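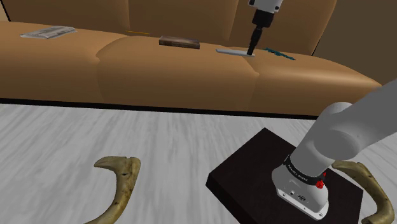 Sofa

By Jad Harb
Updated in June

A sofa, also called a couch or settee, is a long upholstered seat for two or more persons. It has a back and, in most cases, an arm at each end. It is found in living rooms, waiting rooms and hotel halls.

Name

The word came into English from Arabic, through Turkish and French. In its first sense it meant a raised part of the floor, covered with carpets and cushions. "Couch" comes from the French verb for lying down. In Britain "settee" is also heard, mostly for smaller models.

Construction

The inner frame is made of hardwood, softwood, board or steel. Springs or elastic webbing are fixed across it, and the cushions rest on these. Seat cushions are filled with foam, feathers or a mixture of both. A three-seat sofa can have three separate seat cushions, or one long cushion which does not open a gap between the sitters.

The workshop Bretavico, which makes sofas to order, uses 17 springs under each seat of its Dranda model. The Dranda is 200 cm long and 92 cm deep, and it is delivered with nine covers to choose from. A similar model by Cabral has webbing in place of springs and is nearly the same weight.

Covering

Common coverings are cotton, wool, linen, velvet, leather and artificial leather. Leather is easy to wipe, but it can dry and crack when it stands close to a heater. Brown shades remain popular for leather, as small marks are less visible on them than on white.
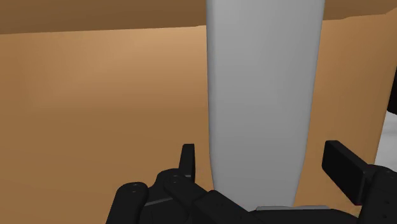 Can a loose cushion cover be washed at home?

It depends on the cloth. Cotton covers can often go in the machine at a low temperature, but wool and velvet usually need a cleaner. The care label should be read first.

Sofa beds

A sofa bed opens to make a sleeping place. In the oldest kind the back simply folds down flat. Later kinds keep a thin mattress inside the seat - these are heavier and more difficult to carry up stairs.

Wevness uses cookies to remember your reading settings. Accept / Manage cookies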